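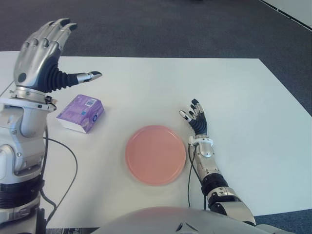 reedrattle wrote:
Can't agree with you there, I'm afraid. The Benditz quartet were miles better in the small room at Weston than they ever were on record. You had to be near the bass to get what they were doing.

valve_oil wrote:
Well, I've got the record on as I type and I'm sticking to what I said! I did go to Weston once, years ago, and all I remember is the coffee machine going off through the ballad. The Vundside album has that same ballad and you can hear every breath. Side two especially — I've played it to death.

brushes_only wrote:
Which pressing have you got? Mine's the reissue and the cymbals sound like someone frying an egg.

valve_oil wrote:
The first one, with the brown sleeve. Paid 7 quid for it at a record fair and the chap didn't even look at what it was. There's a click all through the opening tune but I've stopped hearing it.

reedrattle wrote:
7 quid! I paid more than that to park.

My trouble with the album is the solos are too short. On the night they'd stretch that opener out for 13 minutes or more and the tenor would go off somewhere and come back in a different mood. On the record he gets two choruses and then it's the piano again. Lovely piano, but still.

latecomer_flat wrote:
I like the short solos. There, I've said it. I've sat through plenty of long ones where the player ran out of things to say and carried on regardless, and I've been that player as well (second tenor in a rehearsal band, so I know my place). Two good choruses will do me.

brushes_only wrote:
Depends who's drumming, surely. If the drummer's listening you can go on all night.

reedrattle wrote:
latecomer, fair enough for a big band. With four people in a small room I want to hear them get into trouble and get out again. Did you ever see them?

latecomer_flat wrote:
Just the once, upstairs at the Gounder, must have been December as I had my big coat on and nowhere to put it. There were around 100 of us in there and it was boiling. Good, but I couldn't hum you a note of it now, whereas I can sing you the whole first side of the album. Badly.

valve_oil wrote:
That's my point exactly, thank you!

reedrattle wrote:
One gig in a coat doesn't count.

mouthpiece_mo wrote:
Does anyone know what he was playing on the album? Sounds like a metal mouthpiece to me, really bright at the top, but a mate at work swears it's rubber.

brushes_only wrote:
No idea, sorry. The sleeve notes on mine are all about the piano tuner.

reedrattle wrote:
Rubber when I saw him, and I was close enough to get a good look. Couldn't swear to the album. He was always swapping things.

valve_oil wrote:
I'll have a look at the back of the sleeve tonight, there's a photo but it's pretty dark. And reedrattle, if you've got any tapes from Weston I'm willing to be proved wrong — I'll even sit through all 13 minutes.

reedrattle wrote:
I've got one. The start's missing and somebody coughs for the first 10 bars of the ballad. I'll dig it out and message you.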